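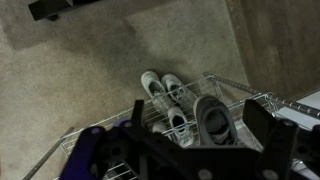

Wire shoe rack on beige carpet.

Viston Building Owners' Association
Minutes of the May meeting

The meeting opened at 6:15 p.m. in the ground floor meeting room. Pallavi Dwivedi chaired. Owners of 62 units were present or represented by proxy, which met the quorum.

1. Previous minutes
Approved with one correction. The loading dock lease runs to the end of next year, as stated in the lease summary.

2. Proposed sale of the Curnine Street annex
The chair reported that Gachanja Properties has sent a revised letter of intent for the annex. The price is unchanged. The buyer now asks for a longer inspection period and wants the association to pay for the roof survey.

Several owners objected to paying for the survey before a deposit is in place. The chair said the attorney had given the same advice. One owner asked if the two ground floor tenants had been told. They have — letters went out with the rent notices — and both leases would transfer to the buyer.

Motion: to continue talks with Gachanja on the condition that a deposit is paid before any survey is ordered. Seconded. Carried, with 6 against.

3. Office space on the second floor
Tendon, the tenant in Suite 916, will not renew. The suite number is left over from the old numbering and will be changed before the space is listed. The broker suggests splitting it into two smaller offices. Owners asked for a cost estimate before deciding. Held over.

4. Lobby and facade
The stone cleaning bid came in over budget. The board will ask for a second bid covering the street side only. The lobby directory is still out of date and the manager will order new strips.

5. Parking
15 spaces in the rear lot are to be repainted. Cars must be moved by 7 a.m. on the day of the work. Notice will be posted by the elevators.

6. Other business
A question was raised about the reserve fund and how the proceeds of a sale would be handled. The chair will ask the accountant for a written answer. Unit owners who have not returned their insurance forms should do so before the next meeting.

Adjourned at 7:50 p.m.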